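Zwischenstand Joniser, 29. August 2018

Liebe Florence Li, wir sind bei 163 Beispielen fürs Wäschefalten und ich bin richtig froh damit!
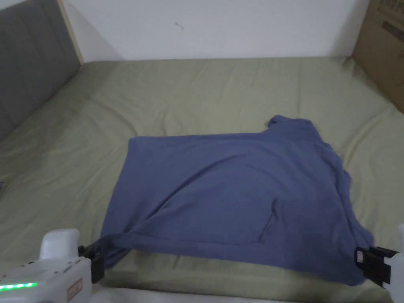

Langsam sind wir trotzdem, bis October (pardon, Oktober) hätte ich gern 1000.

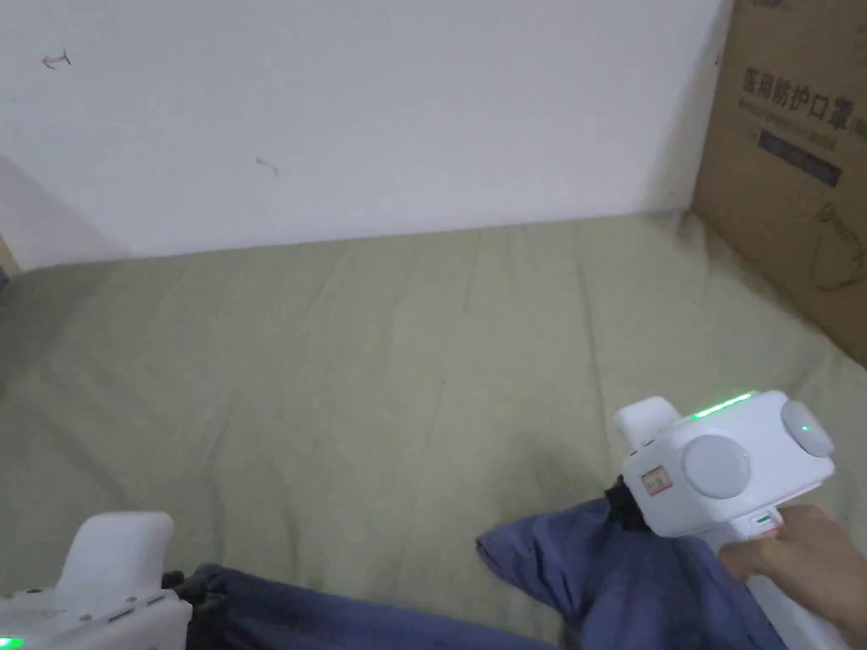
Elmarie Radebe sortiert abends aus, drei Durchgänge flogen zuletzt raus – die Zeitstempel passten nicht.
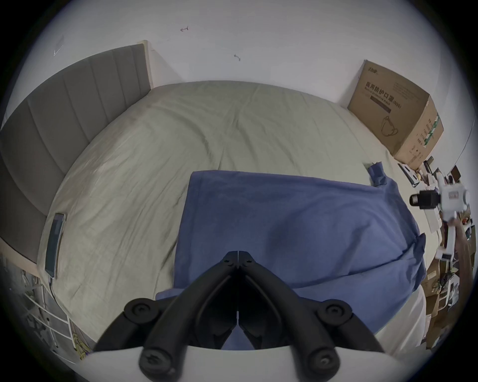

Reicht das Budget?
Bis 1000 Beispiele schon, danach müssten wir reden.

Das Training läuft dann in Romstead.

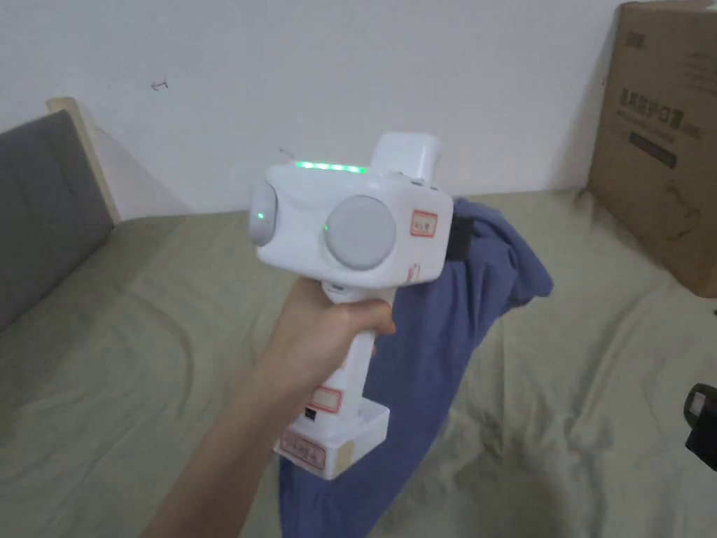 Wann gibt es erste Ergebnisse?
Im Oktober, wenn der Rechner frei ist.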